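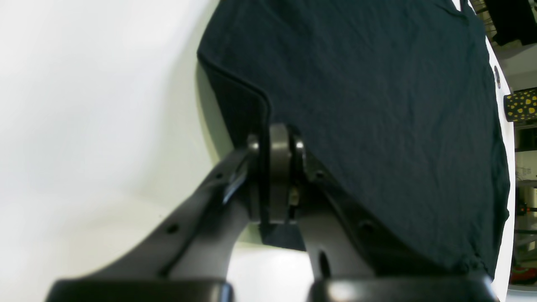

Dark teal on a white tabletop, wrinkles and all.

How I Dye Old T-Shirts Back to a Decent Color

3 min read

Search this blog Search Go

I have a drawer of shirts that fit perfectly and look terrible, so every June I pull out the big stainless pot and give them another go. Cotton takes dye beautifully! Polyester mostly won't (check the tag first, I skipped that once and got a very sad gray).

Weigh your shirts dry. My last batch came to 358 grams, and the packets I buy in Fundville cover 500, so one was plenty. Wash everything in hot water with no softener and leave it damp.

Fill the pot with enough hot water that the shirts can swim. Stir the dye into a cup of hot water first, then pour it in with 200 grams of salt. Mine is the Sornon powder, and the packet tells you how much salt, so go with yours if it's different.

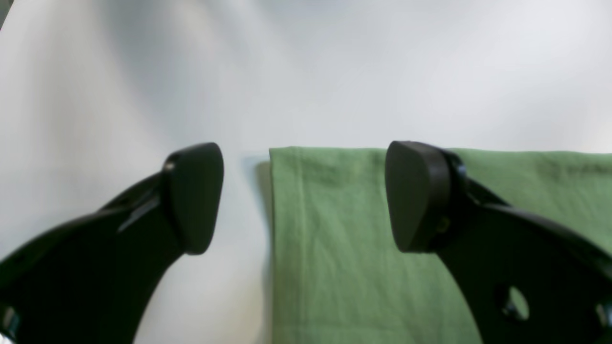 Now the boring bit. Keep it just below a simmer and stir for the first 8 minutes without wandering off, because that's when you get blotches. After that I stir whenever I walk past, for an hour or so, with the radio on.

Rinse in warm water, then cooler, until it runs clear. It takes longer than you'd think, and dark greens are the worst for it. Wash them on their own the first couple of times – I ruined a good pillowcase on a Wednesday night and I'm still annoyed.

Polyester thread stays the old color, by the way, so expect pale stitching around the hems. I like it!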